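Food and Wine Service, Evening Course
Handout 3: Storing and Serving Wine at Home
Notes by Reece Tunstall

Welcome back, everybody, and thank you for being so patient with the projector last time. We got through tasting order in the end, but I rushed the part on storage, so I've written it out properly for you (and a bit more besides, as usual!).

Wine likes a dull life. It wants a cool, dark place where the temperature stays much the same from one week to the next, and a closet on an inside wall is often better than a fancy rack in a sunny kitchen. If the bottle has a natural cork, lay it on its side so the cork doesn't dry out. Screw caps can stand up or lie down, whichever suits your shelf. Eylül Ateş asked about the top of the refrigerator - please don't, it gets warm up there and it hums all day long.

On to serving. Most of us drink our reds too warm and our whites too cold. Try putting a red in the refrigerator for twenty minutes before dinner, and take a white out for the same twenty minutes before you pour. Try it once at home and tell me what you think.

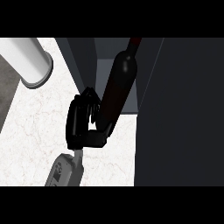
Fig. 1. Dark wine bottle held at a slant, grip on the lower body.

When you pour, hold the bottle low down and go slowly, and stop when the glass is about a third full, which leaves room to swirl. A small twist of the wrist as you lift the neck away will save your tablecloth. Older reds may have sediment, so stand those bottles up the day before and leave the last inch behind.

A few of you wanted to know about leftovers. Put the cork back in, keep the bottle in the refrigerator (reds too), and drink it within 3 days or so. After that it's still lovely in a stew.

For next time, please read the Callau chapter on sparkling wines and bring two glasses of different shapes from home. Dimas Hutapea has kindly offered to bring spares. Our last meeting before the break is 23rd December, and we start again in February.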